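# The Table Comes Back
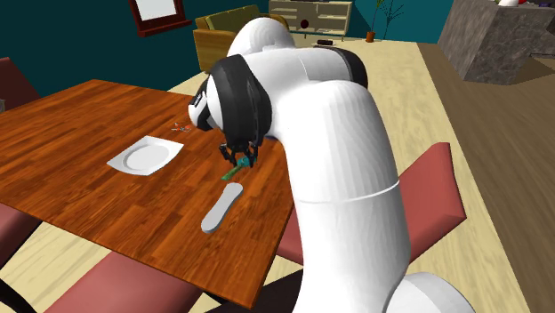
So why are people buying big dining tables again? Mostly because they want one place in the house where everybody sits down, and the kitchen island never did the job.

Keerthana Salian has sold secondhand furniture in Gikdale since the old shop on the bridge closed. Tables mostly. For years she couldn't shift them. Six-seaters, eight-seaters, the ones with the extra leaf that lives behind a wardrobe and gets forgotten in a move -- all of it stacked in the back with legs off. Couples came in wanting bar stools. "I had an oak one go for 50 dollars," she says. "Solid. The man wanted it for the garage, to put paint on."

Then last October the phone started. People asking for lengths. People with tape measures, people with floor plans drawn on the backs of envelopes. She sold 167 tables last year, by her own ledger, and the ledger is a school notebook with a rubber band round it. I saw it. Handwriting gets worse toward winter.

What changed? Ask around town and you get different answers. Grocery prices, so more cooking at home. Grown kids moving back. Homework. One woman on Wundine Street told me she was tired of eating sideways on a couch with a bowl under her chin. Fair enough. I've got the same couch.

The money is odd though. New tables haven't got cheaper. The floor model at Nair, out by the highway, is tagged at 2,555 and the chairs are extra. Chairs are always extra. Keerthana says chairs are where people get caught -- they fall for the table, get it home, and spend a year on folding seats from the hall closet.

Her advice, jotted down fast while she was wrapping a lamp for someone else:

- Measure the doorway first. Then the room.
- Leave enough space behind a chair for a person carrying soup.
- Push down hard on one corner. If it rocks in the shop it'll rock at home.
- Old water rings sand out of solid wood. Veneer, be carefull.
- Ask where the leaf is. Ask again.

Round or rectangle? She shrugs. Round is kinder for talking and terrible for small rooms. Rectangles go against a wall when you need the floor. Her own is a rectangle, bought off a cousin, burn mark at one end from a fondue pot. She won't refinish it.

There's a repair side to this too. Fundeo, the workshop behind the post office, used to do window frames. Now there's a line of tabletops leaning along the passage waiting on glue, and the wait is 2 months. Loose joints mainly. A few that were left on porches. They'll tell you straight if its not worth fixing, and they don't charge for the bad news.

I went home and cleared ours off. Mail, a drill, somebody's swimming goggles, a jar of buttons I can't explain. Took most of an evening. We ate there the next night, rice and eggs, nothing special, and my son asked if someone was coming over.

Keerthana's shop is open mornings, later if the light's on. Bring help for the lifting -- she has a bad shoulder and the ramp is steep.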